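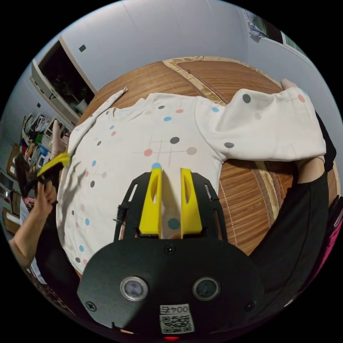
The dotted sweatshirt on the bamboo mat, one gripper over it and one at its left edge

Folding tips from the student robot club

Our club is teaching a robot to fold laundry this term, and for this we first have to do the folds ourselves with the hand-held grippers. We have folded the same clothes so many times that we became quite good at it, also at home. Hacer Tekin asked me to write down what works, for the new members and for any parent with a full basket.

Spread the garment flat before the first fold. Pull the sleeves out to the sides and stroke the fabric from the middle outwards. Wrinkles near the neckline can stay, they go under the fold anyway.

Use a mat. On a bare table a light shirt slides away when you pull one side. A woven mat holds it a little.

Pinch the seam. The fabric is thicker there and does not slip out, with fingers or with a gripper. If you take only one layer in the middle of the sleeve, the other layer stays behind and you must start again.

Sleeves first, then the sides, then from the bottom up. For a sweatshirt with thick cuffs, lay the sleeve straight down along the body – a crossed sleeve makes a lump in the pile.

Go slowly. Fares Obeidat did 13 folds in his first session and only the slow ones were good enough to keep. Our goal is 200 for each type of garment before the end of June.

With two people, agree who lets go first. We say "mine" and "yours" aloud. It sounds silly but it saves a lot of pulling.

We still need old children's clothes in any colour, with long sleeves if possible. Please wash them first and leave out the ones with zippers, they get caught in the fingertips.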